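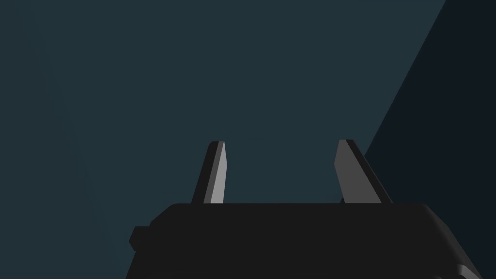
4. Folding the Celtora pattern in paper

I wanted to know whether the Celtora star pattern, which I'd only ever seen on flat tiles, would survive being wrapped round a solid. So I cut 30 rhombuses from the heavy card that Ranidero sells for bookbinding and started taping. My first try was a mess – the lines met nicely at the corners where three pieces join, then went badly wrong at the corners with five.

55 shares | 12 comments

The trouble is parity. If you follow one line through a corner with an odd number of pieces, you come back on the wrong side of it, and the over-and-under weave breaks. Öztürkmen weavers get past this by letting two strands cross the same way twice, and I borrowed the trick shamelessly. 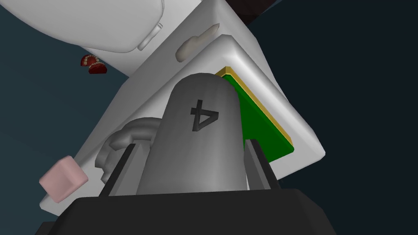

With that change the weave closes up at all 12 of the five-way corners, though you do have to put up with a small twist at each one. I rather like the twists! I tried the same thing on the Arkar pattern (see Figure 3 in the previous section for the flat version) and it needed no fix at all, as every line there runs along a mirror. I haven't yet proved that this holds for larger solids, and my tape has run out.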